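Druro Shop Newsletter
2022-05-23

Wire storage and feed problems on the shared MIG machines

The wire cabinet in the back bay has been cleared out and the shelves relabeled. A fair amount of wire went to scrap. This item covers what was thrown away, how the cabinet works now, and what to check when a machine feeds badly.
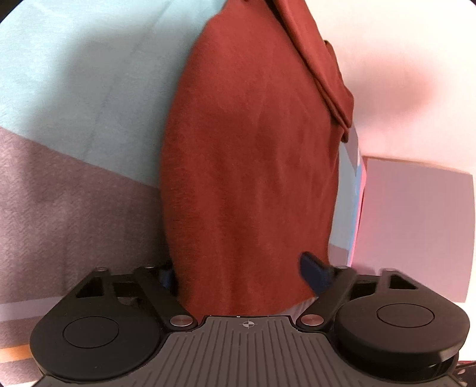
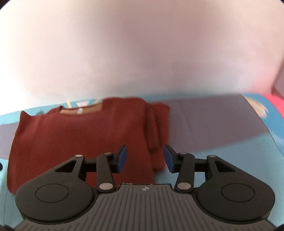
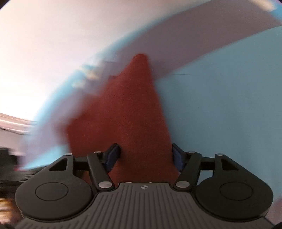 Second picture: a rust-red knit top with a white label at the neckline, laid flat on light blue.

What went to scrap

Estela Ojeda went through the cabinet spool by spool and put 31 of them in the scrap bin. Most were solid steel wire with rust you could feel by running a clean rag along the outer wraps. A few were aluminum spools that had been left on a machine over the winter and had gone dull and gray. The rest had tangled, usually after someone let go of the loose end while changing a spool.

Light surface rust looks harmless, but the dust comes off inside the liner and stays there. The next person loads a good spool and still gets a jerky feed. If you find a rusty spool, don't strip off the first few wraps and put it back. Bring it to the desk and it will be replaced.

How the cabinet works now

Solid steel is on the top two shelves, flux-core is in the middle and aluminum is at the bottom in the sealed bins. Each spool has a tag with the wire diameter and the date it was opened. When you take a spool off a machine:

Hook the loose end through the hole in the spool flange before you do anything else.
Put the spool in its bag and fold the top over twice.
Write your initials on the tag.
Return it to the shelf it came from.

Flux-core picks up moisture more readily than solid wire, and damp flux-core gives you wormholes in the bead. Please close those bags properly even if you plan to be back in an hour.

The Bimance machine by the roll-up door can keep its spool on overnight. The other machines should be unloaded at the end of the day.

If the wire won't feed right

Most of the notes left at the desk say "feeder broken." In nearly every case the feeder was fine. Go through these before you tag a machine out.

Start with the contact tip. Unscrew it and see whether the wire slides through by hand. A tip with spatter in the end, or an oval hole, should be changed. Tips are in the small drawers and you don't need to ask for them.

Next, check that the drive roll matches the wire. Smooth V-grooves are for solid steel, knurled rolls are for flux-core and U-grooves are for aluminum. The size is stamped on the side of the roll. On the Skundo machine the stamp that faces you is the groove that is not in use, and this catches people who learned on the other machines.

Then look at the tension. Back the knob all the way off, pull the trigger with the gun pointed at a block of wood, and tighten until the wire pushes steadily and curls when it meets the block. Stop there. Too much pressure flattens the wire and shaves copper off it, and you'll see flakes under the rolls.

Last, lay the gun cable out as straight as the space allows. A tight loop behind the cart is enough to stall thin wire.

If none of that helps, it is probably the liner. Liners are a desk job. Please don't blow them out with shop air while they are still connected to the feeder, as this pushes the dirt back into the rolls.

Cost

Replacing the scrapped wire cost $46 more than the consumables budget for the quarter. The difference came out of the grinding disc money, so expect the cheaper discs until July. Wire is still included in bench time for spools from the cabinet. If you bring your own, label it and take it home with you.

Class on feed setup

Arnardóttir will run a short evening class on drive rolls, liners and tension settings. It takes three hours and costs $77, with a liner and a pack of tips included. You will change a liner from start to finish and set up one machine for flux-core. Bring a jacket, gloves and side cutters. The sign-up sheet is on the board next to the gas cage, and the date will be posted there once the sheet is full.

Questions about the cabinet go to Estela at the desk.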